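Lidmont sells a sorting kit for robot arms: trays, cups, blocks and a task script, all in one box. We caught its maker on a Thursday, between two support calls. No names please, just "the Lidmont desk."

So what do you get? "Trays in red and green, cups to match. 230 dollars. Arms not included, people ask." Setup takes 11 minutes, they claim. Cup to the tray of its own color, then on to blocks.

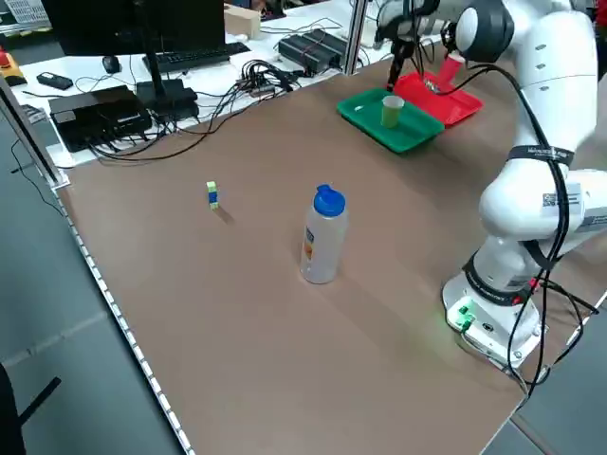

Bemthorpe disagrees on the setup time and says it ran closer to an hour, most of that spent on calibration. The desk doesn't argue much. "First time, sure. Do it twice."

Two arms or one? Either. The two-arm script came in Febuary — a free update.
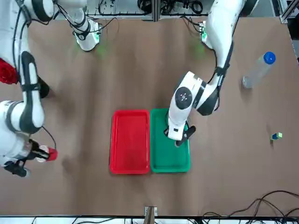
It's also the part they get the most mail about. "Handoffs. Everybody wants handoffs. We want them too, the arms have to stay out of each others way first." No date for that yet.

Clutter is the other big one. Bottles, flowers, whatever is on your table. "A clean table is a demo. We ship 60 layouts with junk in them."

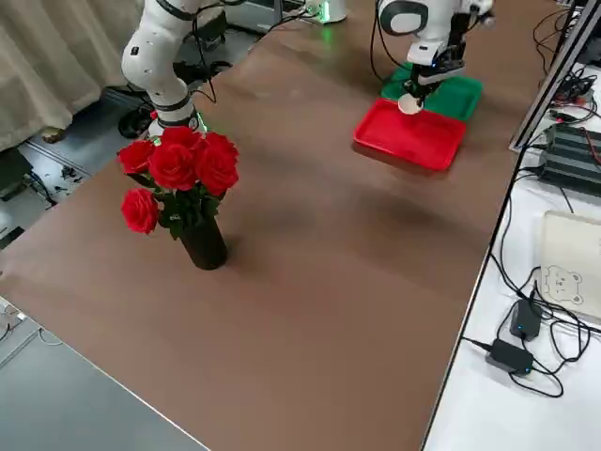 Dagdag wants more than 60, and wonders why the layouts can't be edited by the buyer. Fair. "Next version," says the desk. Then the phone again.

Last thing, wrist cameras. Supported, mount sold seperately by Bredevier. 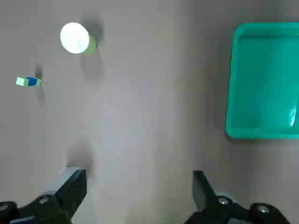
Wrist view, green tray at right.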